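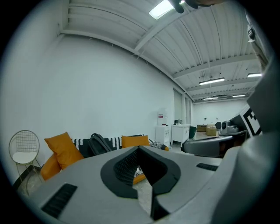
3. Collecting the demonstrations

The aim of our project is to teach a small policy to tidy a sofa, this means to pick up a cushion and place it back at the correct end. For this the policy needs examples made by people. We recorded them with the hand-held gripper, which has a fisheye camera, so it was not necessary to drive an arm during the recording.

We worked in the common room of the Pleswood building in June, always in the morning. The orange cushions were chosen as the main objects. They are soft and quite large for the jaw, and we found that it is better to grasp them at a corner. If the grasp was in the middle of a side, the cushion often turned in the jaw and we had to repeat the episode.

Each of us recorded 14 episodes per session. Between the episodes we changed the starting position of the cushions, but we left the other furniture where it was. Our supervisor has later remarked that this was a weak point, and we agree with it. A policy trained in one room may learn the room also.

The episodes were uploaded to Gruvivex and checked by two students. We removed an episode when the tracking was lost for more than 3 seconds, or when the hand of the operator covered the lens. The labels follow the Restrepo scheme, with four phases: approach, close, carry and release. The border between "close" and "carry" was difficult to decide, and in Flirberg, where the second group worked, it was placed a little later than by us.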